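2019-02-24

Up before the alarm again. Porridge, then an hour on the kitchen shelf, which still leans. I have put a folded beer mat under the left bracket and will call that finished until Bjarke brings his drill back.

Walked over to Gramcombe to help Unnur with the sorting. She has decided the whole of the back room has to be cleared before she moves the table in, and I had said yes to that in December without asking how much there was. There is a lot. The small parts from the old Karkora sets alone fill a biscuit tin and most of a shoe box, and none of them had been put away with the set they belong to.

We did the blocks first. Teal ones in the tin, everything else in the shoe box for now. Unnur wanted them by size as well but I talked her out of it. The printed packages go flat in the drawer, face up so you can read them without lifting the pile. That was my idea and I think it will last a week.

Heiðrún rang at eleven about the heating bill. It is 572 this time, for a place with two radiators. She is going to ask for the meter to be read again. I said I would look out the last bill and then forgot to, so that is for tomorrow.
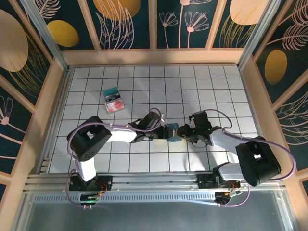 Teal block between the two grippers, flat package up on the grid.

Lunch was soup and the end of the rye loaf. Arnar came by and ate most of the cheese. He thinks the white tiles show every mark and that Unnur should have had grey. She told him he could come and wipe them if it bothered him, and he went quiet after that. I like them. The thin lines are handy when you want to put a thing back where it was – you count squares and don't need to measure.

Afternoon was slower. I went through the cables box, kept the purple ones together with a bit of string and threw out two plugs with cracked cases. Found the receipt from Orkton that we were both sure had gone in the bin. It was under the lining paper in the drawer, dated and everything, so Unnur can send the lamp back after all.

Home by five. My back is sore from bending over the drawer and I have a paper cut on my thumb. Tove has left a note about the stairs light, third one this month. I will buy a bulb when I go for milk.

Read twenty pages after supper, didn't take much of it in. Rain on and off since six. Must remember: the bill for Heiðrún, milk, bulb, and the lid for the biscuit tin, as I carried it home in my coat pocket by mistake.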